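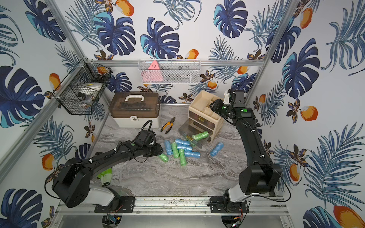
Ticket: Right gripper lags after clutch, bag roll demos unusable
Opened: November 14, 2022
Product: Zelton teleop kit, two arms, Werneo recording software
Priority: you have us down as Low. Please change that.
Status: Open

Reported problem

We are teaching the pair to pick up rolls of plastic bags and put them in an organizer drawer. An operator drives both arms from the leader handles and Werneo records. When the operator presses the clutch pedal to reposition their hands and then lets go, the right gripper opens a little on its own. If it's holding a roll, it may drop it. The joints look fine, and it's only the fingers.

Out of 16 demos in the last batch, 9 had a drop right after a clutch release. I threw those out. The sales page says a new task takes "an afternoon." We have been on this one since August.

Reply from Werneo support

Thanks for reaching out! Slips like this are usually caused by operator fatigue or by grasping too near the end of the object. Please review our grasping guide and confirm your operators have completed the training module.

Our reply

They did the module. I did it too, and it doesn't mention the clutch once. I'd also like to see the evidence for fatigue, given that it happens on the first demo of the morning.

As for where we grasp, the rolls are thin film, wrinkled all over, and they squash when you close on them. We take them near one end so the rest sticks out past the fingers and can go into the drawer first. 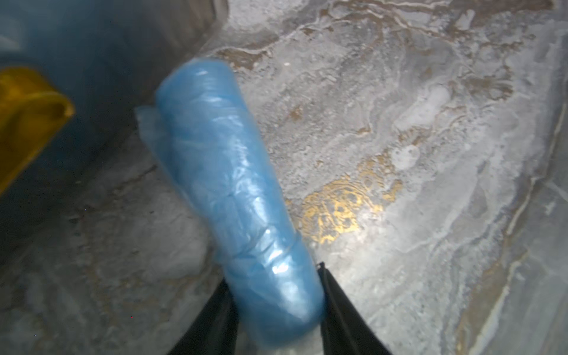
A grip like that holds all day if the operator never touches the pedal. I tested it by picking up a blue roll, keeping my hands still and leaving it. No slip. Same roll, same grip, pedal down, pedal up, and the commanded width jumped. The jump is in your own log, in the commanded column, so please don't tell me it's the plastic.

Reply from Werneo support

We appreciate the detail. Could you try the following?
1. Recalibrate both leader handles.
2. Swap the left and right gripper cables at the controller.
3. Update to the current Flelus driver.

Our reply

1. Done. No change.
2. Done. Fault stayed on the right arm, so it isn't the cable. Swapped back.
3. Done. The Flelus update reset our camera exposure and did nothing else I can find. I had to set the wrist cameras up again by hand.

Something you didn't ask for: I turned off "smooth re-engage" in the right arm profile. I ran 16 more demos with both colors of roll and got 2 drops, and both of those were me letting go too early. With the setting back on, the drops came back within 3 demos.

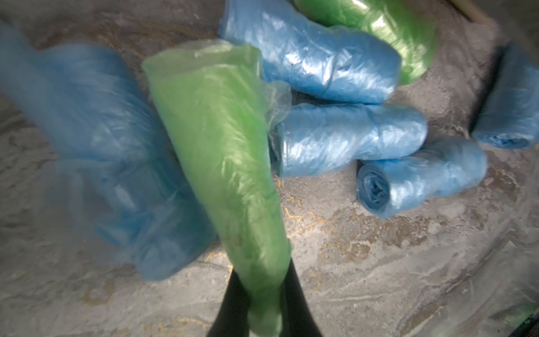
Wrist camera still, green roll in the grip, blue rolls on the floor behind it.

My guess is that re-engage blends from the last width to wherever the handle is now, and on the right side it reads the handle before the zero offset is applied. That is a guess. I can't see your code.

Turning it off isn't a fix. Without it the arm jerks when the clutch comes back, and the jerk goes into the recording. The policy then learns to jerk. We trained one on the earlier batch to see, and it opened its fingers halfway to the drawer, just as it had been shown. Our contact at Ververidis suggested trimming those segments out. Fine, but then we are paying for software so we can edit around it.

Reply from Werneo support

We have reproduced the width jump on a right arm with a nonzero handle offset and passed it to engineering. As a workaround, set the offset to zero and leave smooth re-engage on. May we close this ticket?

Our reply

No. Offset zeroed, test batch running now. Leave it open until there's a build number with the fix in it, and please take the fatigue note off our account.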